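Actualidad > Ciencia y tecnología > Robótica

Una mano robótica aprende a manejar fideos con 40 demostraciones

El laboratorio Painemal ha presentado este mes de agosto un método para que las manos robóticas trabajen con alimentos que se doblan, se enredan y se sueltan por donde menos se espera. 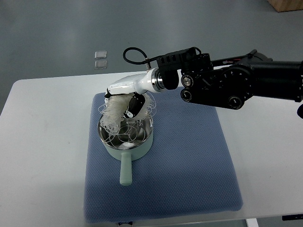

El sistema, bautizado Suvari, parte de una idea bastante sencilla de contar y - según reconoce el propio equipo - bastante laboriosa de poner en marcha. En las técnicas habituales se calcula de antemano dónde debe cerrarse cada dedo, algo que funciona de maravilla con una taza o una caja, pero que sirve de poco con una madeja de fideos de cristal, que nunca se presenta dos veces con la misma forma. Suvari va corrigiendo el agarre sobre la marcha, mientras el brazo lleva el manojo hasta el cazo, y decide en cada momento si conviene apretar un poco más o dejar caer las hebras que cuelgan.

Para enseñarle, los investigadores guiaron la mano en 40 demostraciones con nueve alimentos distintos, entre ellos espaguetis, algas y hojas de espinaca, y completaron el aprendizaje con unas 2000 repeticiones simuladas. Después vino la parte larga, la de las pruebas en la mesa: 2433 intentos a lo largo de la primavera, con muchas tardes de recoger fideos del suelo y volver a empezar, que de eso también se hace la ciencia. Los mejores resultados llegaron con los manojos secos y rizados; las hojas sueltas se le siguen resistiendo, sobre todo cuando se pegan entre sí.

La empresa Umetti, que prepara menús para comedores escolares, ha seguido el trabajo de cerca y quiere probarlo en su cocina de Pernow, de momento en un rincón apartado de la línea y con raciones pequeñas. El laboratorio publicará también las grabaciones de los intentos fallidos, por si a otros grupos les ahorran algún disgusto.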